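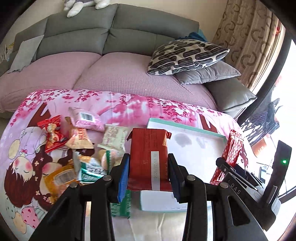

Slide 1. Red packet, date code down the side.

Reading time: 2 min

Small print: reading the pages we skip
Notes for Serpil Bayram, evening session, 7:30

Start with the copyright page. Ask who read the one in their last novel. Wait for hands. Then ask who reads acknowledgments first (my people!).

My own way in was a used copy of a Tokgöz paperback, a sea novel I bought for the cover. The dedication said "For Yavuz, who was wrong about the ending." I read all 843 pages trying to work out what Yavuz thought should happen. I still have a theory and I will share it if anyone buys me a tea.

SLIDE 2: dedications
Read the three on the handout aloud, slowly. Let the Liew one land. Zulkifli Liew dedicated his first book to his landlord and his second to a different landlord. There's a whole short story in that gap.

SLIDE 3: the reading log
Firdevs Altıntaş copied out dedications from library books for years and let me borrow the notebooks. 3,463 entries! 1,533 of them name a parent. Pause here, people like to guess the rest. My favorites are the ones with only initials, because you start making up lives for them by the second letter.

SLIDE 4: notes on the type
Altton used to print a paragraph at the back about the typeface. I love these. Read the one that calls a letter g "cheerful but firm." Skip if we're past 8:00.

SLIDE 5: errata slips
Pass the Soko slip around in its sleeve, and get it back before questions. It corrects one name on one page, and the name is the murderer's. Imagine getting the copy without the slip!

Questions. If it's quiet, ask Kadir about the index with the joke in it. He'll be near the front.

Homework for anyone who wants it: bring one dedication in May, copied by hand, with the title left off.

Contact: Serpil Bayram, Zandetti Reading Room | © Zandetti | Back to top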